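Is the Unard two-arm kit worth it for a beginner, and can I try it in simulation first?

Posted in Kits and Arms
Skavska
Member since February

Hello all. I look for a two-arm kit for learning at home, and I consider the Unard. The shop lists it at 2498 for both arms with grippers, power supplies and one year of support. The simulation package, which is called Livo, can be bought alone for 309, and they take this sum off the price if you order the hardware later.

My table is 100 cm deep and against a wall. I would like to do simple tasks, for example to pick up a cup and put it into a box. I can program in Python but I never owned an arm. Must I buy Livo first, or is it wasted money? Also, is it loud? I live in an apartment.

Edited Sunday: I forgot to say that I use Linux on a laptop without a separate graphics card.

3 replies

Unard_owner_2
Buy it, it is great. Mine is not loud. Get the longer cable.

Lý
I have had the kit for some months and I had Livo before that, so I can answer most of your points.

About the money. I would start with Livo. The 309 is taken off only if you order with the same account and the same e-mail, so please be careful with this. I used my work address for the first order and my private one for the second, and it needed four messages with support before they corrected the invoice.

About your laptop. Livo will open without a graphics card, but it is slow. Turn off the shadows in the view settings and make the window smaller. The physics is calculated separately, so the motion stays correct also when the picture is not smooth.

About the table. 100 cm is enough for one arm, but for two I would want more width, and you did not tell us the width. Before you order, set up the room in Livo and put the arms in the same place where you will bolt them. I made this mistake: I placed the tall furniture in my room only after I had already drilled.

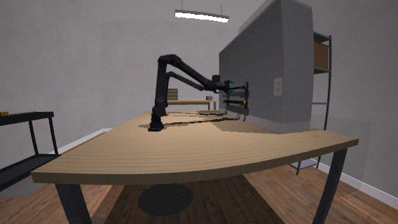

Check especially the wrists when both arms are stretched to the same side. The program gives a warning if links touch each other, but in my version the warning for furniture was off by default. You find it under Scene, then Contacts.

For a cup task, begin with one arm only and keep the second one parked. The default grip force is too strong for paper cups. I use a third of it.

The noise is like a small desk fan, plus a click when the brakes release. My neighbors did not complain until now.

What I do not like: the manual is translated badly, and the spare gripper fingers are sold only in sets.

tin_and_solder
I agree with most of this, but for me the price is too high for a first kit. With one used arm you learn the same things in the first half year. Also ask them if shipping is included, for me it was not.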